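# Robot rehearsals at work: what does it do to everybody's job?

Posted in **Workplace & Careers**, May 2026

**drorkholm_nights**

I clean offices and common rooms on the evening crew at Drorkholm, and our supervisor says a two-armed robot is joining us for the tidying part of the shift. Clearing off sideboards, putting small stuff back, that kind of thing. Before it touches a real room they want a couple of us to sit in on the simulation sessions and say what it should and shouldn't do.

I'm curious and a little nervous. I've been on this crew a long time and I like the work. Has anyone been through this? Did your hours change? And what do they want from a cleaner in front of a computer?

---

**Delwyn Ruawai**

Say yes to the sessions! I did them at Lollero last year and it was the most fun I've had on the clock in ages.

They want what's in your head. The software people had built lovely rooms and had no idea what a cleaner does in one. Take a key lying on a sideboard. I'd never put a key in a drawer, I'd leave it in plain sight and write it in the book, and that had never been written down anywhere. Same with anything that might be medical. If you find something like a syringe, you stop and call a person. I said that in my first hour and it became a rule the same afternoon.

We ended up with 819 written rules and notes from the crew, and a lot of them started as somebody grumbling at a screen. Plants got a whole page. (Move the pot, never the leaves.)

As for hours, mine stayed the same but the shift feels different. There's less bending and wiping around clutter, and more checking and deciding. I walk the floor with a tablet now and look at whatever it has flagged. The first two months were slow and we all stayed late more than we liked, so ask up front how overtime will be handled. Also ask that your rules go in with your name on them. Ours did, and it helped a couple of us when the lead jobs opened up in April.

---

**mopandglory**

depends on the company. at Clumetti they trained 2 of us and the rest got a handout, and you could tell. people who weren't in the room didn't trust the thing and kept redoing its work. get everyone a turn if you can

---

**T. Hosseinzadeh**

I'm on the other side of this - I build the practice rooms - and I agree with Delwyn about going. We ran 3,529 practice rounds on one job before a cleaner pointed out that every room was far too neat. She was right, and we changed the small items on every surface after that.

A few practical things:

- You don't need to know computers. You watch, you talk, and somebody else types.
- The view is usually from the robot's own body, looking down past its arms. It feels odd for the first few minutes.
- Say the obvious stuff out loud. It's often what we missed.
- Sessions should run up to 50 minutes, then a break. Speak up if they go longer.

On jobs, I can't promise you anything about Drorkholm. On the sites I've worked with, the tidying shrank and the judgment calls grew, and the people who made those calls were the ones already on the crew. Ask for the new duties in writing, along with the pay grade that goes with them.

I'm adding a view from one of our practice rooms so you know what you'll be looking at. Have a think about what you'd do with each thing on the sideboard and bring that with you!

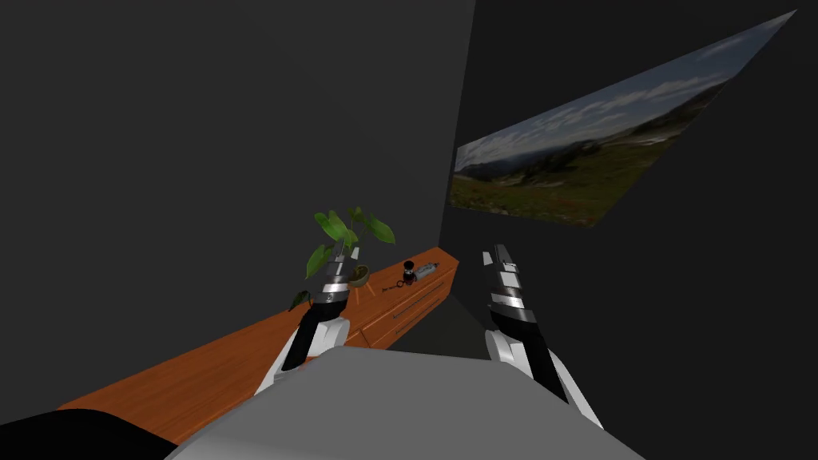
*Simulated practice room, robot's view: plant, key and other small items on the sideboard, both grippers empty.*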